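# Catgate: skirting and floor-edge cleaning notes

3 min read

## What this is

These are the working notes for cleaning up the rooms at Catgate after the walls were filled and painted. They cover the dark skirting tiles, the joint where the skirting meets the wall, and the strip of beige floor tile next to it. They do not cover the kitchen or the stairs, which Alfredo Panganiban has written up separately.

The notes started in July as a sheet of paper taped inside a cupboard. Genalyn Cabrera typed them up and Leanne Crabtree corrected the parts about filler.

## Status

- Back room: in progress
- Front room: not started
- Landing: first pass done, needs looking at again in daylight
- Small bedroom: done

## What you need

- Cotton cloths, old ones, folded into pads. Towelling is fine.
- Two buckets, one for washing and one for rinsing
- A plastic scraper (no metal on the skirting)
- A soft brush, the sort sold for window frames
- A low stool to keep clean cloths off the floor
- Indoor slippers or clean-soled shoes

The Skavetti scraper in the tool bag has a chip in one corner. Use the other end of it.

## Method

1. Brush the top of the skirting first. Work away from the corner and let the crumbs fall on to the floor tile.
2. Pick up the crumbs before any water goes down. Filler dust and water make a paste, and it dries back on the tile as a white film.
3. Lay the scraper flat along the joint and push gently. Stop if the paint starts to lift.
4. Damp a cloth, wring it hard and wipe the face of the skirting in one direction, left to right. Going round in circles only moves the white about.
5. Turn the cloth to a clean side after each tile. When all the sides are used, rinse it.
6. Wipe the line where the skirting meets the floor with the edge of the pad, pressing down.
7. Leave it for 20 minutes and look again. Residue that was hidden by the damp will show up as it dries.

Do not wet the wall. The finish marks easily and the patches are hard to lose.

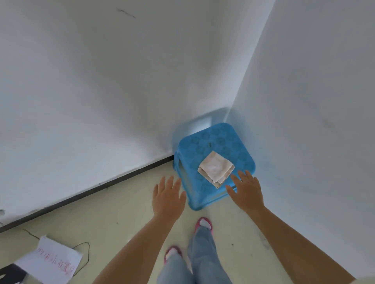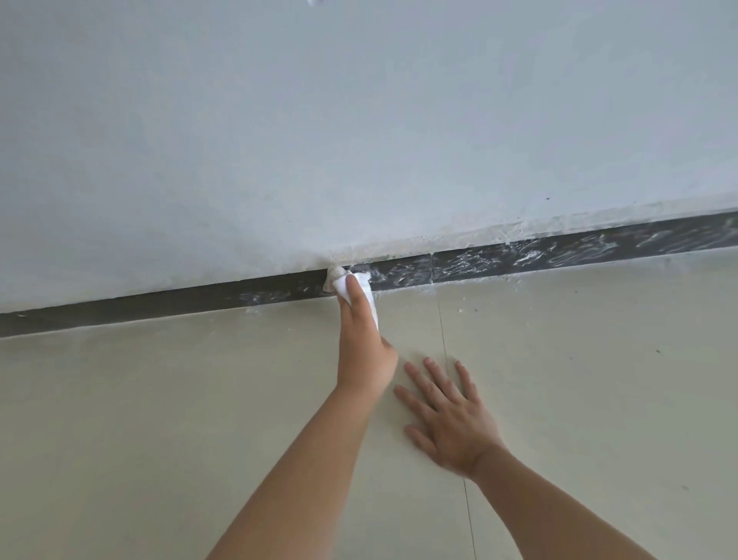
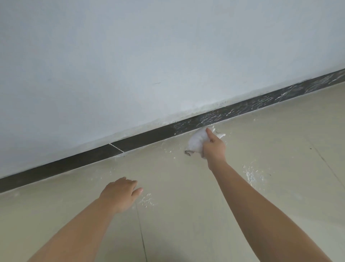
Francine Hawthorne wrote back that step 4 was too gentle for her. She had done the landing with a hard-wrung cloth and the white came back each time, so she went over it with a weak mix of white vinegar and water and then rinsed twice. It worked on the tile, she said, but she would keep it well away from the grout, and she would not try it on anything that might be real stone until somebody had found the box the tiles came in.

The box has not turned up. Until it does, treat the skirting as stone and leave the vinegar out. Fares Abu Hammour has asked McGrath for the product sheet.

## Known problems

**White streaks on dark tile.** Some tiles may have a pale pattern of their own, and it is easy to spend a long time rubbing at something that is meant to be there. Try a small area first. If a damp cloth leaves it exactly the same after three wipes, stop and mark the tile with a bit of masking tape.

**Crumbly filler above the skirting.** This needs a proper decision. Wiping it back only exposes the gap. Leanne would like it cut to a straight line and sealed. Fares thinks one more thin coat of paint would hide most of it. For now take off what is loose and leave the rest.

**Specks on the wall.** Leave them for the painter. A dry fingertip will lift dust, but anything that stays put should be left alone.

**Grout joints.** The joints between skirting tiles are meant to show. Do not scrape them.

## Cloths

We have got through nearly 100 cloths so far, mostly on the small bedroom, where they were being thrown away after one use. They can be washed. Rinse them outside first — filler should not go down the sink — then wash them hot, without softener. Grey stains do not matter as long as there is no grit left in the fold.

Clindier sell a bale of mixed rags that is cheaper, but it had buttons and a zip in it last time and one of them scratched a floor tile by the door.

## Changes

- Step 2 moved ahead of the scraping
- Circular wiping removed from step 4
- Vinegar note added, on hold
- Landing put back on the list at Francine's request

Corrections go to Genalyn, or write them on the sheet in the cupboard and she will copy them across.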